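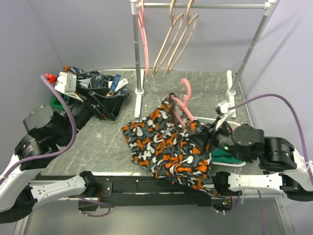 Second Set of Fingers

Valquíria wanted the Hakeo fingers off by noon. Fine. Four screws, one stripped, the usual. Adom held the flashlight in his teeth and swore around it.

"Run it again on the camo shirt," she said.

"It hates the camo shirt."

"So do the customers. Run it."

Hanger in at the neck, pinch the cloth, lift, hook over the bar. With the Hakeos they'd got 57 out of 70. The Skidis pair cost 3,860 more and had softer pads and so far, nothing. Twice it let go of the collar. Once it took the hanger and left the shirt, very proud of itself.

Adom typed with two fingers. Lowered the grip force. Raised it. Put it back wher it was.

"Wolfram calls at three," she said.

"I know when Wolfram calls."

Right arm closed on the fabric, by the pink hanger. Held. The motors made that thin noise, like a kettle in another aprtment. He stopped breathing — stupid, it wasn't going to hear him.

"Don't touch the keyboard."

"I'm not touching it."

"Your hand is on it."

He took it off. Sat on it. The phone began to buzz across the desk, 30 minutes early, and neither of them looked round.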